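Last updated: June

The Asmont fingers came with a warranty card and the Maksymiv fingers came in a sock. I put them side by side on the kitchen counter and read the terms for both. Sisia wanted a winner by the end of the month, and the winner would be ordered in a lot of 200.

I was paid by the session. The work was simple. You hold the gripper in your hand, you close it on a thing, you lift the thing and set it down somewhere else. The gripper remembers how you did it. Later, in a building I had never been to, an arm tries to do the same.

I had done bottles in April and folded towels in May. Cups were harder than both. A paper cup gives a little before it holds, and with the Asmont pads it gave too much. I would feel the trigger go soft and find a dent under the sleeve. With the Maksymiv pads there was less denting, but a cup on its side would roll away from the first finger before the second one got there. I wrote this down both times. Sisia wrote back that I should keep the comments short.

My mother called during the second set and asked what I was doing. I said I was picking up cups.

"Are you having people over?" she asked.

I said no, it was work, and she told me about her neighbor's fence until I had to go. 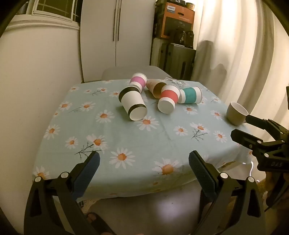 The ceramic cup was the one I worried about. It didn't dent, so there was no way to tell from the cup how hard I was squeezing. I had to go by my own wrist. By 4 p.m. my wrist was no help at all – it said everything was heavy. I lifted the cup two inches, held it, put it back, and wrote "fine" on the sheet for the Asmont. Then I changed fingers and wrote "fine" again.

The log stood at 3,252 grasps when I sent it in, 1,260 of them on cups. I added one line at the bottom. It said the Asmont was easier to hold and the Maksymiv was better at holding.

Sisia answered the next morning. They had gone with a third company, Grirnudance, on price. A set would reach me by courier, and could I start again from the bottles.

I looked up Grirnudance. They had one page, with a phone number and a drawing of a hand. Then I went to the recycling bin and took the bottles back out.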